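Folding kit with Young-sook Heo

March 27, 2023

Young-sook Heo has looked after the kit for Hollura, a Sunday league side, for 11 years. We talked quickly, she had a wash on.

"People think it's the mud. It's the folding. Mud comes out on its own if you leave it to soak." She does 56 pieces in a normal week, more in July when the juniors have their tournament. All on one padded table, grey, waist height. "A hard table is no good. The cloth slides about and you chase it."

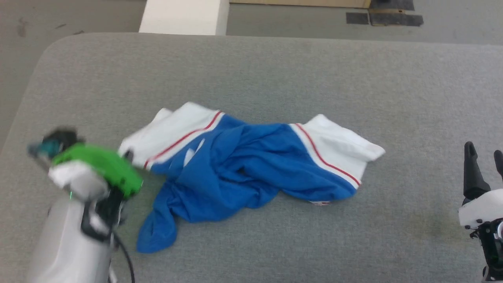 "So you find the shoulders, or the waistband if it's shorts. Always. Dont start pulling at the middle, you only make a bigger knot." Blue and white is a pain, she says, mostly the white. Separate wash for anything new – 'new' meaning the first three goes. Cool water. No softener, ever.

And the trim?

"Red on white, you can imagine. We had one lot go pink. Ye-ji still brings it up." Ye-ji Sung, that is, who does the socks and won't touch anything else.

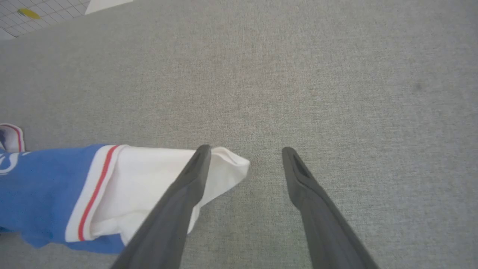 Blue, white and a thin red stripe, on the grey fabric.

Her method is plain enough. Shake, lay it flat, smooth outwards with the side of the hand. Sleeves in. Then halves. She doesn't iron. "Never ironed a football shirt in my life and I'm 63." 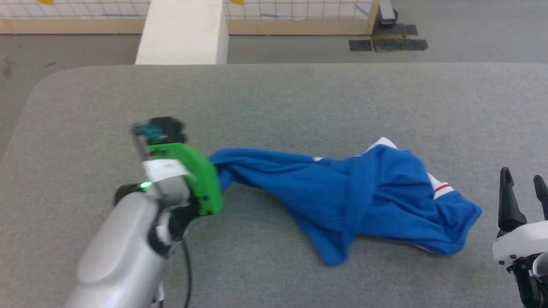

"If it's twisted, let it twist back. Pick up one end and let the rest hang a bit, most of it sorts itsself out." Prints go face in, so they don't rub in the bag. Smallest sizes on top, as the little ones get to the bag first.

Would she hand the job over? "To who? Ye-ji?" Then the machine beeped and off she went.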